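Visita à oficina de torneamento Tisine, em Sultemby

Já tinha desistido de conseguir vaga quando me ligaram a dizer que havia uma desistência para a visita da manhã. Saí de casa ainda de noite, com uma sandes no bolso e o caderno na mochila, e cheguei a Sultemby 2 horas antes da abertura do portão (sim, exagerei, mas a estrada estava vazia!). Deu para tomar café no largo, dar uma volta junto ao rio e espreitar pela vedação as pilhas de toros a secar debaixo do telheiro.

A Tisine abre as portas uma vez por ano, em setembro, e recebe grupos pequenos. O nosso foi conduzido por Damián Ocampo, torneiro da casa, que fala depressa, com as mãos sempre a desenhar curvas no ar. Começou pelo telheiro. Explicou que uma boa parte do trabalho se decide ali, na paciência com que se deixa a madeira perder água, e mostrou-nos dois toros de nogueira do mesmo lote: um com as pontas seladas com cera, o outro sem nada e com uma racha onde cabia um dedo inteiro. Fiquei a pensar nos pedaços de cerejeira que tenho na garagem, encostados à parede há meses, sem cera nenhuma. Vou tratar disso esta semana.

Lá dentro, o cheiro! Quem gosta de madeira sabe do que falo: um misto de resina, óleo de linhaça e pó quente. A sala dos tornos é comprida, com janelas altas viradas a norte, e cada bancada tem o seu jeito próprio de arrumar as goivas. Damián prendeu um bloco de freixo entre pontos, ligou o torno e desbastou as arestas em menos tempo do que eu levo a escolher a ferramenta. As aparas saíam em fitas compridas e caíam-lhe na manga. Depois afinou a goiva na pedra, voltou ao freixo e fez-nos ouvir a diferença, porque o corte limpo tem mesmo outro som, mais baixo e contínuo.
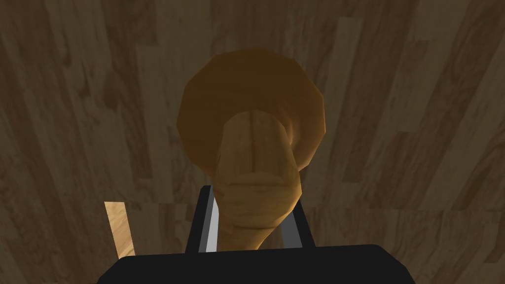

A parte de que mais gostei foi a das pegas e puxadores, que eu julgava ser trabalho menor. Damián discordou logo, a rir. Para ele uma pega é a peça mais exigente que se pode tornear, pois vai ser agarrada todos os dias por alguém que dá por qualquer defeito sem sequer olhar. Mandou-nos fechar os olhos e passou de mão em mão 4 puxadores do mesmo desenho, todos com gargantas ligeiramente diferentes. Acertei no preferido da maioria, um de gola mais funda, e confesso que fiquei vaidoso o resto da manhã.

A seguir veio o acabamento, numa sala mais pequena e bem arejada. Óleo em camadas finas, pano de algodão, espera, outra camada. Perguntei pela goma-laca e recebi uma resposta de dez minutos, que apontei quase toda. O essencial: nunca voltar atrás com a boneca numa zona que já começou a puxar. É exatamente o que eu faço sempre, e assim se explicam as marcas na minha caixa de costura.

Ao fim da manhã pudemos experimentar. Calhou-me um bloco de tília, macio e simpático para principiantes, e saí de lá com um pião torto que roda de lado mas roda! Uma senhora do grupo, que nunca tinha tocado num torno, fez um à primeira, perfeito, e ofereceu-o ao neto à saída.

Para quem quiser ir: de Mindcombe são 85 quilómetros por estrada nacional, bonita mas cheia de curvas, e convém levar sapatos fechados e roupa sem mangas largas. A visita dura a manhã toda e não há almoço no local. Nós comemos na tasca ao lado da igreja, onde o arroz de forno acaba cedo. A loja da oficina fica aberta até mais tarde e vende restos de madeira ao quilo. Trouxe nogueira, um bocado de oliveira com um veio lindíssimo e uma lata de cera que já estreei na cerejeira da garagem, ainda antes de desfazer a mochila.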